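Courses > Robot Learning Lab > Unit 3 > Handout: Gathering Demonstrations in Simulation

We use cookies to remember your login and your place in the course pages. Accept | Settings

Handout: Gathering Demonstrations in Simulation
Course staff: Buppha Boonyarit, Kári Østergaard
Revised August 28, 2024

This handout goes with the second half of Unit 3. In the first half you trained a policy on a set of demonstrations you were given. Now you will record your own set, clean it, and train on that. Most of your grade for the unit comes from the data set and its log. The trained policy counts for less.

1. What a demonstration is

For this course a demonstration is one complete attempt at one task, from reset to stop, recorded at every control step. Each step stores the wrist camera image, the joint positions, the gripper opening and the command you sent. The task sentence is stored once per demonstration. The policy will only ever see the images, the joint readings and the sentence. If you use information it does not have, such as the overhead debug view, your demonstrations will contain moves it has no way to learn. Turn the debug view off before you record.

2. The kitchen sets

There are 18 kitchen layouts in the Lendley simulator. They differ in cabinet colors, wall finishes, the placement of appliances and the small things attached to doors and walls. The attached items are there for a reason. A policy trained on bare panels tends to do badly the first time it meets a busy one. Do not delete them from the layout file to make your task easier.

Three layouts are held back for testing. They will not appear in your menu. Please don't ask the lab assistants for them.

3. Recording

Log in at one of the teleoperation stations and load your assigned layout. Run the Kaewmanee calibration script first, every session. It takes a minute or two and prints an offset for each axis. Copy the offsets into your log.

Start from the reset pose with the gripper open. Wait for the tone, then move. Keep a steady speed on the approach. Long pauses are a common problem in student data: the policy learns the pause and then sits still at the same spot. If you need to think, stop the recording, discard it and begin again.

Vary the approach. Come in from the left on some attempts and from the right on others, and change your starting height. Keep the arm out of the line of sight where you can. The wrist camera always shows part of the gripper, and that is fine, but the target should be in view for most of the approach.

Include recoveries. If you miss the handle, back off and try again without stopping the recording. Mark these attempts with an R in the log. A set with no recoveries in it usually gives a policy that fails for good after its first mistake.

4. How many

Each pair records 51 accepted demonstrations. Last year's class ended up with 944 after cleaning, and that pooled set is on the course drive under Flustdale if you want something to compare against. It was recorded with the older controller, so do not mix it with yours for the main assignment.

5. Cleaning

Play back every demonstration at double speed. Reject it if:

- the task sentence does not match what was done
- image and joint records are out of step
- the gripper passes through a solid surface
- the recording stops before the arm is still

Write the reason for each rejection in the log. "Bad" is not a reason. Thitima Paisan's notes on spotting timing errors are in the reading folder and are worth ten minutes before you start.

Swap logs with another pair and check a handful of each other's accepted files. Expect to disagree on a few. Settle those by reading the task sentence again, word for word.

6. Turning it in

Upload the accepted files, the rejected files and the log to your Brorach folder. Keep the file names the recorder gives you. Sets are frozen at the end of the unit, and the pooled set will be released to everyone in December for the final project.

Questions about the stations go to Sakda Suksawat. Questions about grading go to Buppha. Lertchai Sombatkul has open lab hours after each lecture and can help if your calibration offsets look wrong. 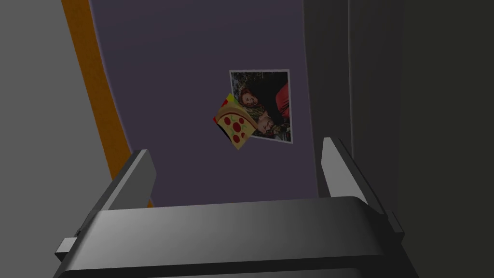
Figure 1. Simulator view with the gripper open, facing a panel with a photograph and a pizza-slice magnet.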